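Visit report: the two-arm cell at Mumar
Leilani Mbeki
January 3, 2024

Mumar keeps its automation shop in the back half of a former print works, up a short flight of steps from the loading dock. I went to see one cell, the one the staff call Eda, and to find out what it takes to keep it running from one day to the next. We are planning something similar at Valell and I wanted to hear about the dull parts.

The visit lasted the morning. Cortés, the technician in charge of the cell, met me at the door with a pair of safety glasses and a printed log, and we went straight to the machine.

Eda is a bench-sized cell with two arms fixed to one aluminum rail along the front. Three tiled walls close off the back and sides, with aluminum posts in the rear corners. The floor has a marble pattern. The job at the moment is handling picture frames and their backing sheets, one arm working from each side. 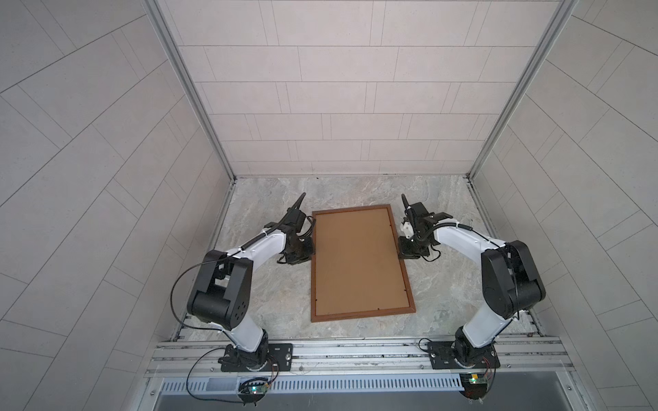

Cortés spends the first part of every shift on the rail. Each arm stands on a black mounting plate, and if a plate creeps even slightly, the two grippers no longer agree about where the middle of the floor is. He checks the bolts with a torque wrench, marks them with a paint pen, and looks at the marks again before lunch. In January so far he has not had to retighten any of them. Last fall he did it twice in one week and finally changed the washers.

After the bolts come the cables. The sleeves along the upper links need enough slack for the elbow to fold and not so much that they catch on the other arm. He moves each joint slowly through its full travel with one hand near the stop button and watches the loops. The spare sleeve is cut to length ahead of time and hangs on a hook by the door. Swapping one takes him 27 minutes, most of it spent feeding wires back through.

The small boards at the front edge get a quick look too. Both should show a green light before anything moves. If one stays dark, he reseats the connector first and only then goes looking for a fault. Dust in the slotted tray below the rail is vacuumed out, never blown, so that it does not end up in the base joints.

I asked what breaks most often. Fingers, he said. They are thin at the tips, and flat parts are hard on them — a sheet of cardboard lying on a frame gives very little edge to get hold of. Come in too high and the finger slides over the top. Come in too low and it digs into the floor. He replaces the fingers in pairs every 400 cycles, worn or not, and writes the date on the old ones before they go in the bin.
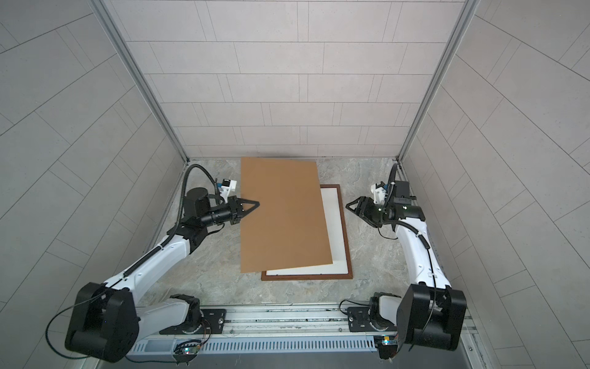
Calibration is done whenever a finger, a camera bracket or a mounting plate has been touched. A flat test plate goes on the floor, both arms come down to the same marks, and the offsets are written in the log by hand as well as saved. The handwritten copy has been useful. A software update wiped the saved values once, and the cell was running again the same afternoon.

The log was on page 488 when I saw it. Most entries are a line long: bolt check, cable check, fingers, initials. A few run to half a page, and those are the ones I asked to copy.

Notes for our own build at Valell: leave room to reach the base joints from the front, put the boards where their lights can be seen from a standing position, and order the spare fingers with the arms. I would also like 2 mounting plates on the shelf from the start. Cortés had to wait on his, and the cell sat idle until they came.

He has offered to send his bolt check sheet. I will pass it on when it arrives.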